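# An hour with the grabbers

My brother-in-law Rhun Bevan has worked at Hekgate for two years, and in that time I have understood exactly one thing about his job, namely that there is a good bakery across the road. So when they announced an open day for families and "interested neighbours" I put my name down as both.

It was held on a Sunday at the Neves Street building, which from the outside looks like a place that sells tile. Inside it also looks like a place that sells tile, except that there's a sign-in tablet that wouldn't accept the apostrophe in my surname and a bowl of mints. I was given a lanyard. I love a lanyard. I behaved better all day.

The tour was led by Paloma Kincaid, who had the slightly hoarse voice of someone on her fourth group of the morning. She started us off with the big arm, a grey thing behind a yellow line, which picked up a foam block, considered its life, and put the foam block down a hand's width to the left. We clapped. A boy near me asked if it could throw. Paloma said it could, once, and moved us along.

I had assumed the arm was the main event. The main event, according to Rhun, is the stuff people do by hand before any arm gets involved, and this was news to me after two years of Christmas dinners. They have these grippers you hold yourself, and you go about picking things up and putting them in other things, and all of it gets recorded so that a machine can eventually learn to do it without sighing. They've collected 700 runs of one task, which is putting packets into a bin. I asked how many they needed. Rhun said "more" in the tone my dentist uses.

Jingyi Ding was running the table where visitors could have a go. She is very good at it, in the way some people are very good at parallel parking, and she made it look like nothing at all. Then it was my turn.

I'd like to report that I have a feel for machinery. I pinched the air. I pinched the air again, closer. I got hold of a packet by its corner and it swung round and slid out, and I said a word that is presumably now part of the recording. Jingyi said everyone squeezes too early. You're meant to bring the fingers down on either side, wait a moment longer than seems natural, then close. It's hard to describe how much you miss your own thumb. Clear film is apparently among the worst things you can pick, being shiny and floppy and inclined to fold wherever you'd rather it didn't, and I felt a bit better hearing that, until the boy who wanted throwing did five in a row.

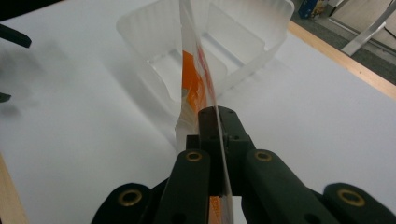

*One of the slippery ones, held edge-on, with the bin behind it.*

Afterward there was a talk by Heriberto Puma about where it's all headed. He had a lot of slides. The one I wrote down said "Foliver: patience as a service," and I've been trying since to work out whether Foliver is a product, a department or a cheese. Somebody's dad asked about jobs, fairly, and got an answer that went on for a while and had the word "alongside" in it three times. I'd have liked a straighter one. To Heriberto's credit, he stayed by the coffee urn and let the man have another crack at him.

Rhun walked me out to the car and wanted to know what I thought. I told him I thought the packets were a disgrace and that I'd like to try again with something honest, such as a tennis ball. He said they've got a tennis ball task, and the tennis ball is worse, it rolls.

The bakery was closed, being Sunday. I still have the lanyard.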